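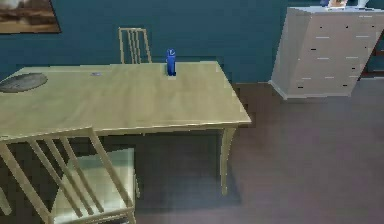 Week 6 handout: Replaying simulated episodes
Course staff: Elin Ifans, Kedir Mamo
Updated 24/08/2025

1. Setup
Load the Kusside room set and start the replay tool. Each episode is 400 control steps. The planner runs once every 200 steps and the controller tracks its last output in between.

2. Table as support surface
The perception node fits a plane to each tabletop and clusters whatever stands above it. In the room with the white table, the bread and the bowl should come out as separate clusters.
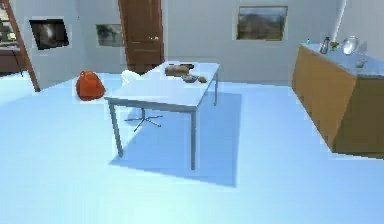

Clusters with fewer than 126 points are dropped before planning. Log the dropped ones with their step index.

3. Close views
At short range one box can fill much of the view, and the plane fit may lock onto its side.

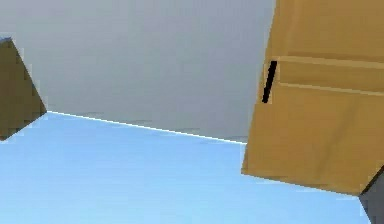

Reject any plane whose normal is far from vertical, then keep the previous estimate. Do not replan on a rejected fit.

4. Grouped objects
The blue objects on the dining table stand close enough to merge into one cluster. Try a smaller distance threshold first. 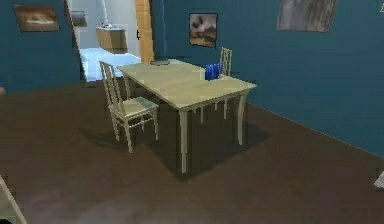 Myroslav Kobzar: a smaller threshold also split the chair back in my run, from step 746 of the joined log. I masked everything beyond the table edge before clustering.

Submit the config file and the log of dropped clusters.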